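## 6. When the gripper comes down on a lid

Read this section before you clear the fault. The arm stops low over the jars, the pendant shows a contact stop, and the reset button is right there. Pressing it is how we damaged the fingers at Groltelden in March.

The Surix planner logs this event as "grasp retry." We don't trust that wording. A retry means the fingers closed and missed. In most of the cases we looked at, they never closed at all, because a fingertip was already resting on the lid of the next jar.

> **Caution:** Stay out of the cell until the arm is in a protective stop and you have the enable switch in your hand. A collaborative arm is still pushing when it rests on something, and the gripper fingers have corners.

### 6.1 Clearing the stop

1. Leave the fault on screen. Write down the code and the tool height.
2. Set the speed override to 6 percent. The manual from Lu says 70 is fine for recovery. We have tried it and do not agree.
3. Jog the tool straight up in the world frame, not the tool frame. If the gripper is tilted, "up" in the tool frame drags the fingers sideways across the lids.
4. Stop when the fingertips are well above the tallest lid.
5. Check both fingers for bends and the jars for cracks. Take out any jar that was touched.
6. Only now reset the fault and send the arm home.

**Note:** If the arm won't jog up, don't push it by hand. Use the brake release procedure in section 9, with a second person at the stop button.

### 6.2 Finding the cause

Run the same pick again in simulation before you run it on the floor. Load the saved job, turn off "auto-resolve contacts" and step the approach one waypoint at a time.

Auto-resolve is on by default. It nudges the jars apart when the fingers overlap them, so the run passes and the report comes back green. Furkgate calls this a convenience feature. Our batch of 1000 simulated picks came back with no faults at all while it was on. With it off, the same batch gave us 173 contact stops.
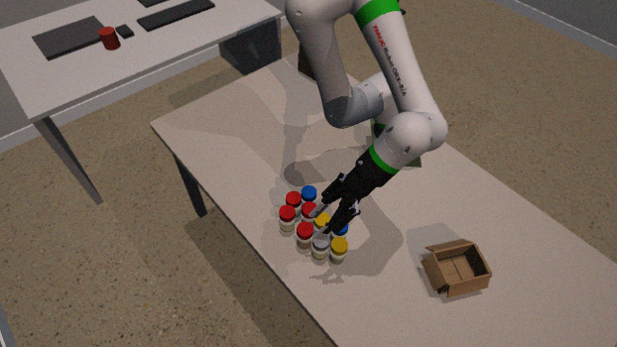 Pause at the last waypoint before the fingers close and check these settings:

- **Approach angle.** A tilted approach needs more room on one side than a vertical one. In a tight group, that room is usually taken by another jar.
- **Finger opening.** Set it for the lid you want plus clearance. Fully open is the wrong choice in a cluster.
- **Pick order.** Start with a jar on the outside of the group. The planner sorts by distance to the box unless you tell it otherwise.
- **Lid height.** Measure a real jar with the lid screwed down. The value in the part library was wrong for us.

If the path is clear in simulation and the real arm still stops, suspect the table offset first. Re-teach it with the pointer tool, then repeat 6.2 from the start.

**Note:** Do not raise the contact force limit to get rid of the stops. Support suggested this to us twice. The stops went away and the cracked lids started.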